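Clollier Questions Growth Outlook, Says Rate Cut Case Rests on Thin Evidence

Research firm warns clients against reading too much into one good month of retail and hiring data

The economics team at Clollier today published its May outlook, and it does not share the cheerful mood that has settled over much of the forecasting trade. The firm has left its growth estimate where it was in the previous report and is advising clients to treat talk of a second-half rebound with caution.

The report takes issue with the popular view that cheaper borrowing will be enough to get businesses spending again. Clollier's survey of 2,000 small and midsize employers found that only 20 percent would bring forward an investment if their borrowing costs fell in the next six months. Most of the others said they were short of orders, and that a lower rate on a loan they did not want would make no difference to them.

"We keep hearing that the recovery is one rate cut away," said Rebecca Fabbri, chief economist at Clollier. "We heard it last year too. If a firm has no customers for what it already makes, I would like somebody to explain to me why it would borrow money to make more."

Fabbri also questioned the weight being placed on recent hiring figures. A large share of the new jobs were part-time, the report says, and several sectors that appeared to be adding workers were filling posts they had left open over the winter. Clollier expects at least some of the gain to disappear when the figures are revised.

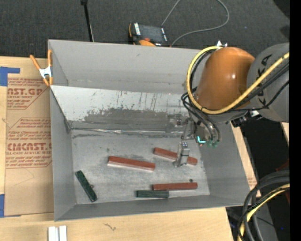

On consumer spending, the report is only slightly more hopeful. Household budgets have had some relief from lower energy bills, but the firm's separate panel of 4,000 households suggests that much of the money is going toward paying down cards and rebuilding savings. Asked what they would do with an extra month's pay, just 10 percent of the panel named a large purchase such as a car or furniture.

"That may be perfectly sensible of them," Fabbri said. "It is still hard to square with forecasts that have shoppers carrying the economy by the fall. Somebody has the arithmetic wrong, and I doubt it is the households."

The report accepts that inflation has cooled. It argues, however, that the slowdown owes a good deal to fuel and imported goods, where prices can turn quickly, and that the cost of services such as insurance, repairs and child care has barely eased. Clollier says policymakers who declare the problem solved could find themselves taking the words back before the year is out.

Clollier's main forecast has the central bank cutting rates once, late in the year, and then waiting. The firm sees little chance of the string of cuts now being priced in by bond traders. It also doubts that a new round of bond buying, which some analysts have called for, would do much beyond lifting the price of assets held by people who are already comfortable.

The team would change its view if new orders rose for three months in a row and if bank lending to smaller firms picked up at the same time. Neither has happened so far.

The full outlook, including survey questions and a table comparing Clollier's past forecasts with later official figures, is available to subscribers. A short summary can be requested by reporters from the firm's press desk.

About Clollier

Clollier is an independent economic research firm serving pension funds, lenders and manufacturers. It does not manage money or trade on its own account.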